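Fludton Open Workshop, evening course in home robotics
Handout 3: The hand-held gripper, pads and pivots

This handout follows the session on linkages. Please read it before you touch the screws, and bring your two printed arms with you.

1. What the linkage does

Each arm turns on two pivot pins. When the drive link moves, the pad should keep its angle and only travel inwards or outwards. If the pad rotates while it travels, the holes are not at equal distances. Measure the arm again before you blame the motor.

Tighten the pins until the arm moves freely under its own weight, then stop. A small side play at the pad is normal, but both arms must have the same play – otherwise the object is pushed to one side when you close.

2. Pads

We glue a textured pad on each arm, with the texture facing inwards. Clean the surface with alcohol, wait 3 minutes, press for 96 seconds. Mwakyusa glue is good for this. The Sturkex tape is easier to remove but it creeps in warm rooms.
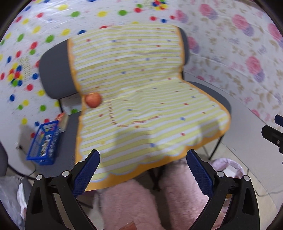 Fludton Open Workshop – Robotics Group

Before closing on a round object such as an apple, bring the two pads level with each other and look along both arms. The mirrored parts must make the same angle. On a soft seat the object can sink or roll, so approach slowly and keep the pads above the cloth. A printed cloth also makes it harder to judge the distance by eye, and a crease can catch the pad tip.

3. Exercise at home

Choose one round object and one soft surface. Close the gripper, lift, hold, and put down again. Write down where the pads touched and whether the object turned. Repeat with the object placed near a fold in the cloth.

Spare pins are in the Rerkerard drawer. Questions about the exercise go to Zeeshan Memon, who also collects the notes on 13/03/2020.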